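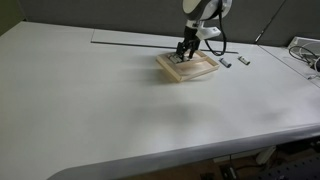 White table, rounded front edge, arm and gripper over it.

From: Melahat Bayram
To: finishes list
Subject: Re: Matte white tops, sheen drift after cleaning

> We have 19 tops in the Jovonau building, all sprayed in the same
> matte white two-pack. Sheen was even at handover. By February the
> client was reporting shiny areas at the sitting positions and
> along the front edges. Cleaning contractor says they only use
> neutral detergent. Is this a coating fault or a cleaning fault,
> and can it be brought back without a full respray?

Could be either, and the two are easy enough to separate. You will need a gloss meter and one top you are allowed to experiment on.

First, the geometry. Most handheld units read at 60 degrees, and for a dead matte finish that angle compresses the differences you care about. If your meter has the 85 degree setting, use it and log both. Take readings on the flat only. A curved front edge will not sit flush under the aperture and the number you get is rubbish, however steady your hand is. For edges I compare by eye against a retained sample panel, under a raking light, and write down "matches" or "doesn't match".

Second, find an area that has never been wiped. Under a fixed monitor base or a cable grommet flange is usually good. If the protected area reads the same as your retained panel and the sitting positions read higher, the coating left the shop at the right sheen and has been burnished in service. If the protected area is also high, look at the spray records: film build, matting agent not stirred up from the bottom of the tin, or a second coat put on too wet.

Neutral detergent does not burnish anything by itself. The cloth does. Ask what cloth they use and ask to see one. We had the same complaint at the Duso offices, and the cleaners there were telling the truth about the detergent, but were applying it with the white melamine sponges. Those are a fine abrasive. They knock the tops off the matting particles and the colour looks darker and greasier in that spot. Sleeves and forearms do the same thing, only slower.

On bringing it back: you can't clean sheen down. You can scuff the whole top with a grey pad, with the grain of nothing in particular, and get an even low sheen that lasts until the next sitting. We tried it on one top and I would not do it again. Spot spraying leaves a halo on matte white every time. The workable option is to scuff, tack off and put one full coat over the entire top, edges included, in a catalysed product with better mar resistance. We went from the Vidal standard matte to the Jasska harder grade (product 463 in their trade list). It dries a touch warmer in colour, so do all tops in a room together.

Can you send the batch number off the tins and say whether the tops were stacked before full cure? If there was interleaving foam between them, that changes my answer.

Melahat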